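Home | Towel Care | Sizing | Returns | FAQ

Filed under: Towels and Washcloths – Care and Folding
12 comments | 29 shares

Stulemgate Towel Care FAQ

Reviewed 27th October. Applies to all cotton terry sold under the Stulemgate name, including the Heton range.

How do I lay a towel out before folding?

Put it on a clear table with enough room for all four corners. Smooth from the centre toward the hems with the flat of the hand. Don't pull at the corners, as this stretches the hem on the bias and the towel will not fold square afterwards. Small creases in the pile can stay. The woven border band has no loops and makes a good straight reference – line up the first fold with it.

Should the care label face up or down?

For folding, up. The label sits close to a hem, so with that side showing you can turn it to the inside on the first fold and it won't show on the shelf.

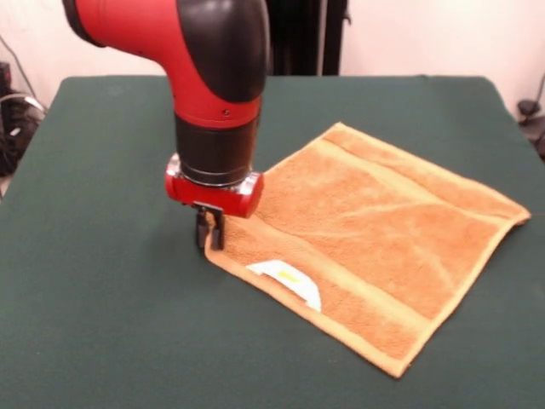
Nic Aodha: I do it the other way, label down, and fold into thirds lengthwise first. The label ends up on the underside of the stack. It only works if the shelf is deep enough for the long fold.

Both methods are fine. Thirds give a narrower stack, halves a flatter one. Keep to one method per shelf or the edges won't line up.

What weight is the Heton range?

Bath towels are 600 gsm. At this weight the pile is thick and a third fold in the same direction tends to spring open. Turn the towel 90 degrees for the last fold.

Can I leave a towel bunched up until I have time to fold it?

If it is fully dry, yes. Creases in terry are shallow and mostly shake out. If it is damp, no – the inner folds hold moisture and will smell musty. To open a bunched towel, find one corner, follow the hem to the next corner, then lift and shake twice. Picking it up by the middle only tightens the twist.

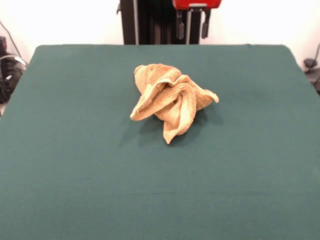
Why has the colour gone uneven?

Usually detergent build-up or an overloaded machine. Wash once at the temperature on the label with half the normal detergent and no fabric softener. Darker patches in the folds of an unfolded towel are generally shadow, so check it flat in even light before treating it as a stain.

How are washcloths folded?

In half, then in half again. Washcloths are close to square but may shrink slightly more one way than the other. Bring one corner across to the opposite corner as a check – if the hems are out by more than 10 mm, ease the short side by hand while the cloth is still damp, then dry it flat.
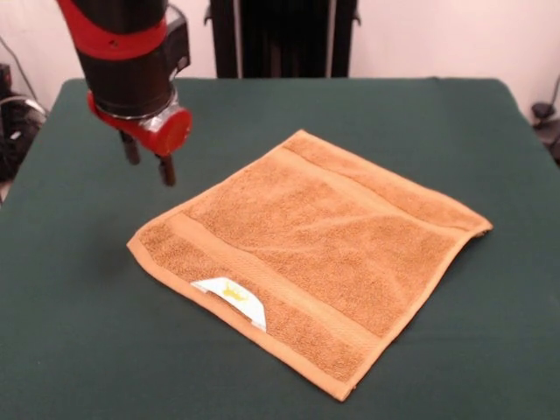
Do you still stock the Stustach shelf dividers?

No. They were discontinued in September. Replacement clips can be ordered through the contact page while stock lasts.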